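Household Automation: Where the Work Stands

The Brarura program has entered its second phase, and members have asked for a plain account of what current machines can and cannot do in a home or a small stockroom. Li-hua Hsieh and Kwok-wai Tang prepared the summary below after the spring review at Dirniswood in April.

Floor cleaning remains the one household chore that machines perform daily with little supervision. Folding, sorting and putting away are at an earlier stage. In the review, a test system was given 18 tidying tasks, each consisting of a short spoken request and a set of loose goods to be shelved. It completed eight without help. In the remaining tasks a person had to step in, most often when a soft item sagged in the grip or caught on a neighboring object.

Shelving is harder than it may appear to the general reader. Boxes have flat faces and keep their shape. Plush toys and caps do not, and a crowded wire shelf leaves little room for a hand of any kind. A person pushes things aside without thinking about it – a machine must first decide what may be pushed.

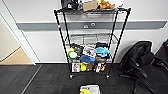

Can a machine be left to tidy a storage room overnight?

At present this is not advised. The systems reviewed at Dirniswood stop safely when they lose track of an object, but they do not always recover, and a stopped machine may remain idle until staff return in the morning.

Shop-floor results were more encouraging. Sesuda, which supplies packing stations to regional warehouses, reported over 852 hours of operation on a single task: moving sealed cartons from a cart to a rack. Fung-ping Tu, who presented the figures, noted that the cartons were all of one size and that the result should not be carried over to mixed goods.

The next round of tasks will concentrate on soft and irregular items and will include lower shelves, where reach and visibility are limited. Members who wish to propose a task should write to Yi-chun Wei at the program office. Proposals should state the goods involved, the type of shelf and the time a person would ordinarily need. Each task is limited to 15 minutes.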